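Clean the fingers first

I want to make a case for the dullest job in robotics: looking after the gripper. The arm gets the money and the software gets the talk, but the two fingers on the end are the only part that ever touches anything. Look after those and half your mysterious faults go away!

I say this as someone who keeps one small tabletop cell going. We call it Brellden, after the street the workshop is on, and its job is serving coffee. One arm, one gripper, two fingers, a table. It has made 900 grasps since I last replaced the finger faces, and I can tell you more about those fingers than about my own car.

My routine goes like this. I open the jaws as wide as they'll go and leave them open. I wipe each inner face with a barely damp cloth, then a dry one, going from the palm out to the tip (never the other way, or you push the muck into the hinge). Then I put a short driver on every screw along the palm and feel for movement. I don't heave on them. A screw that moves under two fingers' worth of effort gets taken out, cleaned and put back properly, and it goes in the notebook.

Only then do I close the jaws on a strip of paper and tug. If it slides out from one corner, the fingers aren't meeting square, and I'd rather find that out from paper than from a glass.
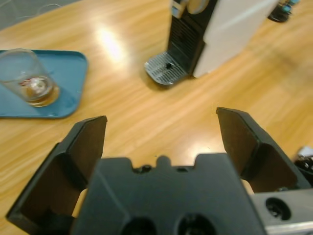 Opinion / Workshop life

I love this view, straight down the open fingers with the coffee machine ahead and the glass waiting on its blue tray off to the left. From a chair across the room you judge a gripper by whether it looks tidy. From the wrist you get the gap, the tips and what they're heading for, and it becomes obvious how little room there is for a tip that sits slightly wrong.

Glare is the other thing you learn about from up there. A varnished-looking table under ceiling lights throws white patches straight back at the camera, and I lost most of August to a fault in finding the edge of the tray before I thought to switch off a lamp. Now I check the light before I check the code. It takes a minute and I feel very clever every time.

Azlan Hutapea, who runs the bigger cells at Jillumero, thinks I'm fussing. His view is that you set a service interval, say every 400 grasps, and leave the thing alone in between. He has a point: every time you take a screw out you can put it back badly, and I have. But his cells move the same carton all day. Mine deals with glasses, trays and sticky drips, and a calendar knows nothing about syrup.

So I'd go for both. Keep the interval for the bearings and the cable, and do the fingers every single morning, by hand, before the first cup. You get to know the feel of them. Last month I noticed the left one was a touch stiff while I was wiping it, and found a crumb of sugar in the joint, which no log would ever have shown me.

If you've got a gripper of your own, go and open it up tomorrow and have a proper look at the faces. Take a torch.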